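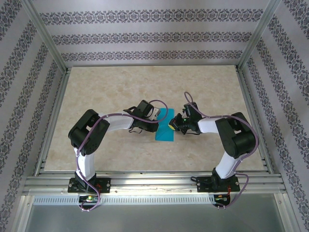

Mullano
Member, Walls and Surfaces

Lining up banded damask paper on three short walls

I have a small enclosed bench with three walls around it, papered in a pale lavender-gray with horizontal bands of dark damask. The top is light beige with a marble pattern. I want to put up a second one next to it in August with the same paper, and I'd like the bands to run straight through both corners this time without so much trimming.

The back wall will be 42 inches wide. I have one roll left and no idea of the repeat, because I threw the label away. Should I start in a corner or in the middle of the back wall? And is it better to wrap the paper around the corner or cut it there?

I also need to know what is safe for wiping the top. I keep a blue cloth on it and have only used plain water so far.

Posted 9 June 2023

Gostum
Regular member

Start with the back wall and work outward. Draw a level line across all three walls first, at the height where you want the top of one band, and hang everything to that line. Don't measure up from the tabletop. If the top is off by even a little, the bands will show it.

For the corners, don't try to wrap a full width. Let the back piece run past the corner by half an inch, smooth it in, then hang the side piece over it with its edge right in the corner. Match the band before you press the paper down. You lose half an inch of pattern, and with horizontal bands the eye follows the band and misses the small loss.

To find the repeat, unroll a few feet on the floor and measure from the top of one motif to the top of the next identical one. Mine was 9 inches on a similar paper. Allow one extra repeat for each strip when you cut. Also check that the roll you have left came from the same batch as what's on the wall. Hold a piece up against it in daylight.

Trukine
New member

I would just buy the peel and stick kind. You can pull it off and try again.

Adjei
Regular member

Agree with the level line. On the top, a damp cloth and a drop of dish soap is fine for most surfaces, then go over it with clean water. Skip vinegar unless you know what the top is made of. If it's real stone it can etch, and a printed pattern can go dull with anything gritty. Try a back corner first.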